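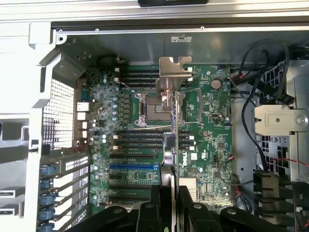

Fig. 1. Dell board, CPU socket open and empty.

Deisy Puma, August

4. Fitting the processor

1. Unplug the machine. Wait 30 seconds. Some guides say ten minutes, and I have yet to see a good argument for it.
2. Check the load plate is up and look over the exposed pins with a flashlight. "Tested" on a seller's listing means very little.
3. Match the notches and lower the chip straight down. Don't slide it.
4. Close the plate and hook the lever.

Note: The blue latches at the left hold the slot covers. Leave them shut for this job.

Caution: Don't try to straighten a bent pin with a sewing needle, whatever the forums claim. Of the 2 boards I tried it on, neither booted again.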